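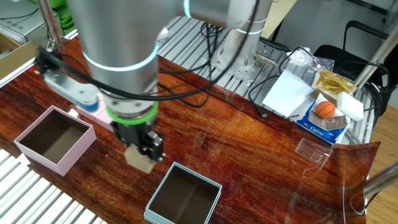
About us

Hi, I'm Damian Fankhauser and I run Rollska, which is a grand name for one man, a lot of cardboard and a kettle. We sell gift boxes. Small square ones with lids, mostly in pale blue and light pink (I did try a mustard yellow once, and I still have most of it if you're interested!).

I started out folding boxes for my sister's soap stall at the Hikau market. People kept asking her where she got them, and a few wanted the box more than the soap, so I ordered 40 flat sheets and had a go at selling them on their own. They went in a weekend. Last year I packed 2,632 boxes, and my thumbs know about every one of them.

What we do

You can buy the boxes empty, or tell me what you'd like inside and I'll fill them. Party bits are the big seller: little balls, sweets, a printed card with the birthday child's name on it. I also do place gifts for weddings, and every December I make up 18 hampers for the staff at Ghorbani, the bakery round the corner, who pay me partly in buns.

Getting in touch

Orders placed before noon on a Monday usually go out that same week. If you want a colour you can't see in the shop, drop me a line and I'll dig through the shelves – there's nearly always an odd pack of something at the back.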